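Can a robot fold towels yet?

I do 87 towels a day at a small guest house. Is there a machine I can buy that folds them from a heap? Budget is tight.

Answer 1
No. My cousin saw one at a show and it was slow.

Answer 2 (accepted)
Not at your price. Laundries have had folding machines for years, but a person feeds each towel in flat. Arms that start from a heap are still mostly in labs. Picking up one corner is the easier bit.

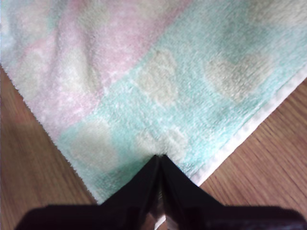 Finding the second corner is harder, and thick towels sag and hide it. I'd ask again in a year or two.

Answer 3
Try Dandine, they rent feeders.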